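Clidolgate Forums > Manipulation > Teleop and Teaching

Thread: kitting sheet task, left hand keeps fumbling the small pegs
33 replies, page 1

kgrabowska
Posted in March, 9:14 pm

Ok so I'm teaching a parts placement task over teleop. Two arms, printed sheet, blue parts start loose on the page and have to end up on the outlines on the lower half. Big stuff is fine. Small pegs are killing me. I close the pinch, lift, and half the time the peg has rotated in the fingers by the time I'm over the outline. Then I spend ages wiggling it upright and all that wiggling goes in the demo.

Do I keep those takes? Throw them out? Trained on everything so far and the policy wiggles too, even when the peg is perfectly straight. Lol.

Gloves are the Altatach ones if it matters.

zeke_pettigrew
9:31 pm

Throw them out. Policy copies what you do, incl. the dithering. I cut anything where the operator stops over the target for more than a couple seconds.

How many demos you got?

kgrabowska
9:33 pm

1,276 episodes but thats across all the parts. Pegs are the smallest slice, I kept putting them off

lucimara.a
9:50 pm

Disagree with zeke. If you only keep clean takes it never sees a crooked peg, so first time it gets one at runtime it has no idea what to do. We did exactly that on the Brever line and had to go back and record recoveries on purpose.

Keep the fix, cut the hesitation. Different things.

zeke_pettigrew
9:58 pm

ok but who is going through 1,276 episodes trimming hesitation by hand

lucimara.a
10:02 pm

Me. I did. With a speed threshold script and a lot of coffee

Nazar H.
10:20 pm

Before anyone retrains anything, post a view from the head cam mid grasp. Can't tell if its a data problem or a grip problem from text

kgrabowska
10:41 pm

Left hand has the part just off the page, right one is parked in the air. Same layout I use for most of the peg takes.

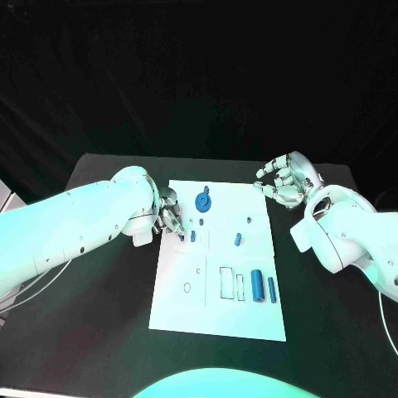 RE: kitting sheet task — grip or data?

Nazar H.
10:55 pm

Thx. Couple things.

Fingers come down over the part from above, so at that size I bet you lose sight of the tip right when you need it. You're placing from memory. Try coming in with the wrist rolled a bit so the head camera sees past the knuckles. Feels awful for the first 10 takes, then its fine.

Also why is the right hand up there open? Is it doing anything in the peg takes?

kgrabowska
11:01 pm

No, just hovering. Its near the parts on that side so I leave it there for the next pick

Nazar H.
11:04 pm

Does it hover in the same spot every take?

kgrabowska
11:05 pm

...no

zeke_pettigrew
11:09 pm

There you go. Idle hand drifting around = noise in half your action vector. Pick a park pose and go back to it every time. Or hold that arm's joints in software while you're working the other one

mwana_m
11:26 pm

Don't lock it in software imo. We tried that, then the handover between arms got jerky becuase every demo had a snap in it when the lock released. Just train yourself to park. Boring but works.

On the pegs, what order are you doing them in? You've got the fat cylinder and the thin rod lying right next to the tall outlines. If you sometimes go for those first and sometimes pegs first, from the same start layout, the policy has to guess. Mine would freeze between two parts, twitch left, twitch right. Looked like bad grasping. Wasn't.

kgrabowska
11:34 pm

Order is whatever I feel like :(

I thought variety was good??

mwana_m
11:38 pm

Variety in where the parts START, yes. Move them all over the sheet, tip them, turn the paper. Order of picks, no, unless you're telling the policy which part to get. Pick an order and stick to it.

lucimara.a
11:45 pm

Half agree. If you label each pick with a part name the order can be random and you get more out of the same data. More work up front tho. And you'd want the gear thing labeled separate from the plain cylinders, it's a different grasp with that shaft on top.

mwana_m
11:47 pm

Sure if there's labels. There aren't labels, kacper?

kgrabowska
11:48 pm

There are no labels

zeke_pettigrew
11:52 pm

Fixed order then. Smallest first while your hands are fresh, big cylinder last. I still say bin the ugly takes

lucimara.a
11:53 pm

and I still say don't

Nazar H.
12:10 am

Do a small batch, don't argue. 30 peg only takes, wrist rolled, right hand parked. Then 30 more where you start with the peg already crooked in the fingers and straighten it once, quick, no fiddling. Train with and without the second batch. Costs you an evening.

Oh and check your glove calibration on thumb and index before each batch. My Altatach pair wanders when they warm up and the pinch ends up closing early. Marciniak gloves did it too so don't bother switching

kgrabowska
12:16 am

Ok. Will do the two batches, same order every time, right hand parked. Haven't recalibrated the thumb since I unboxed them so, yeah

Will post the numbers in here when its trained

mwana_m
12:19 am

write down the park pose somewhere. You will forget it by tmrw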